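Report of a Visit to the Kerix Toy Block Works, Etthorpe
Homa Centre for Play and Learning
Filed under: Visits and Partnerships

Staff from the Homa Centre attended the Friday open day at the Kerix works in Etthorpe this April. The purpose of the visit was to see how the building blocks used in our early years rooms are made, finished and sorted, and to consider whether the Centre should renew its supply arrangement for the coming school year. The report below is intended for members of the Centre and for partner nurseries which order through us.

Arrival and reception

The works occupies a long single-storey building on the Rusu estate, a short walk from Etthorpe station. Visitors were received at 9.30 in the front office, where badges were issued and outdoor coats could be left. Our party was 20 in number and was divided into two for the tour. The company asks that no bags be carried beyond the office, and lockers are provided.

A short talk was given on the history of the firm. Kerix began as a maker of wooden spools for the textile trade and moved into toys when that work declined. It now supplies nurseries, schools and a small number of shops. The range has 96 lines in the current catalogue, of which the plain bars, cubes and arches remain the best sellers.

The shaping and painting rooms

The first room on the tour is the shaping room, where lengths of stock are cut and the corners taken off. It was in use on the day and ear protection was handed out at the door. Members of the party remarked on the good order of the floor and on the clear marking of walkways. Offcuts are collected at the end of each shift and sold on to a local firm.

Painting takes place next door. The company keeps to a small set of colours and repeats them across the range, so that a nursery can add to an older set without an obvious change of shade. The dark green and the brick red were introduced at the request of schools which found the brighter colours tiring in large quantities. Our own rooms have used both for several years, and it was useful to compare new stock with the pieces we know.

Drying racks line the far wall of this room. Visitors were asked not to touch the racks, and the tour moved through fairly quickly.

The sorting room

The part of the visit which drew the most interest was the sorting room, reached through a pair of swing doors at the rear. It is carpeted, and quiet after the shaping room, and visitors were permitted to stay as long as they wished.

Sorting is done at tables, from large metal bins with sloping sides. Each bin is divided into two compartments of unequal size by a slanted panel. Blocks awaiting inspection go into the larger compartment, and pieces which have been checked go into the smaller. The bins are plainly old and have seen heavy service. The company regards them as sound and has no plans to replace them, although it accepted a comment from our party that the painted surface of the dividers might be renewed.

Bar-shaped blocks were being sorted during our time in the room. Each is examined for chips, uneven colour and rough ends. Those which fail are set aside for the seconds shelf. Several members of the party tried the work under guidance and found that a poor end is more easily felt with the thumb than seen.

Packing and the shop

Packing follows in the adjoining bay. The standard nursery box holds 54 pieces and is closed with paper tape. A larger box is made up to order. We were told that orders placed before the summer break are normally sent out within 6 working days.

Tea was served at 11.15, after which the shop was opened. Seconds are sold by weight at a reduced price, and a number of our members bought bags for use at home. Partner nurseries may wish to note that seconds cannot be returned.

Access

The building is level throughout, with wide doors. The accessible toilet is beside the front office. Parking is limited, and larger parties should arrive by train or share cars.

Recommendations

The Centre proposes to renew its arrangement with Kerix for a further year. Nurseries requiring replacement bars in green or red should send their totals to the Homa office before the end of term, stating whether new stock or seconds are wanted. A return visit for partner staff who could not attend is under discussion with the works, and places will be offered first to those nurseries which were not represented on this occasion.
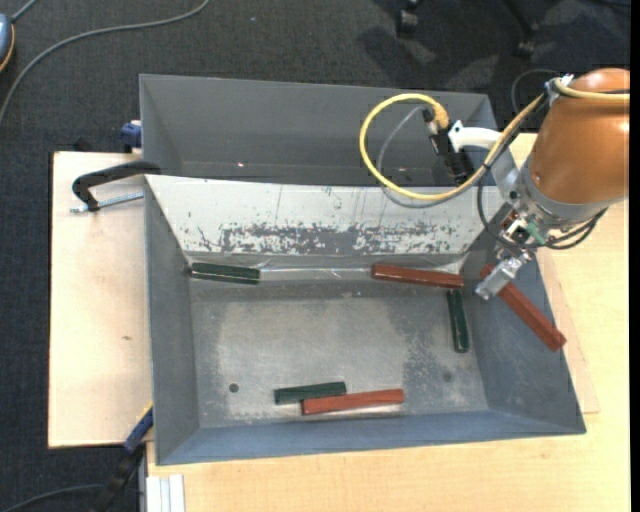 Green and red bars in a divided sorting bin, Kerix works, Etthorpe.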